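Choosing white paint, and other ways to lose a winter

August 20, 2023

So I've finally picked a white. It only took me since March, and I can now say I have opinions on undertones, which is not a sentence I ever planned on typing.

For anyone new, we moved to Bratberg last spring into a little weatherboard place with good bones and a hallway the colour of old custard. The plan was to knock the painting over in a couple of weekends. Ha! First there was the plaster, then the skirting boards, and then I made the mistake of asking for advice at the hardware shop, where I was handed a fan deck with 134 whites in it. One hundred and thirty-four! I took it home and spread it out on the kitchen bench and had to go and put the kettle on.

My short list got down to two in the end. Skollisby is the cool one, very crisp, a bit dentist's waiting room if you catch it in the wrong mood. Homen is warmer and looked gorgeous on the card, but once I'd brushed a test patch beside the bathroom door it went the colour of a banana smoothie. I lived with both patches for weeks and walked past them in my dressing gown, squinting.
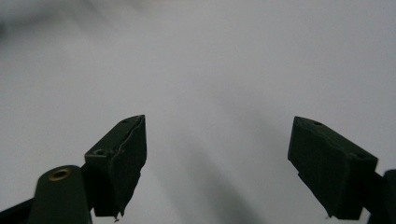 Pale grey, silvery white, depends where you look.

Light is the whole game, I reckon. A white that looks lovely at breakfast can go quite gloomy by afternoon tea, and any shadow falling across it turns it into a different colour again. If you're doing this yourself, please buy the sample pots (mine came to $34 all up) and don't trust the little cards. I'd also paint your patches nice and big, and well away from the old colour, or the custard will mess with your eyes.

Anyway, Skollisby won, dentist and all. The paint, rollers and drop sheets came to $310, and I've already trodden in the tray once, in socks. The ceiling is next and I'm dreading it, my neck hurts just thinking about it. If you've got a trick for cutting in along old cornices, pop it in the comments, I'm all ears!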